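Every June our robotics club votes on a summer project, and every June somebody proposes a soccer robot. I like soccer robots. I have also never come home to a sink full of soccer.

This year the dishes won, 48 votes to 22.

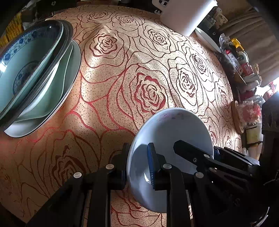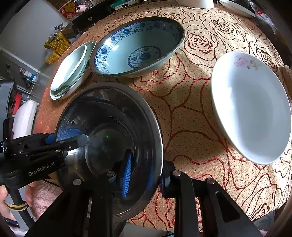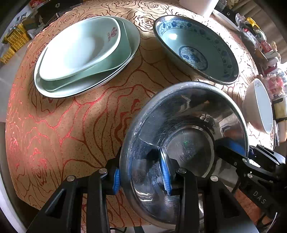
Bowls and a hand-held gripper on a rose-patterned tablecloth.

By Heino Siliņa
Club adviser, Brurgate
22 June 2021

The complaint from parents arrived before the first bowl did. Was this really robotics? One father wanted to know what picking up crockery would do for a college application. I told him to try writing down, step by step, how he picks up a bowl. He got as far as "grab it."

A rim is a mean little problem. Put one finger inside and one outside, and you still have to decide how far down to go, and how much tilt you can stand. Steel forgives you. It also shows you your own equipment in its side while you work, like a barber's mirror. Porcelain has a flower on it and belongs to somebody's aunt.

The Grallell contest, which we skipped, asks teams to push foam cubes into a square for 70 seconds. Our students were good at it. They came in second at Brorkham and learned a great deal about foam cubes.

The goal now is 1,000 recorded grasps by the end of July. We have 163. The students say it's boring, and they're right, and they keep asking whether they can stay late.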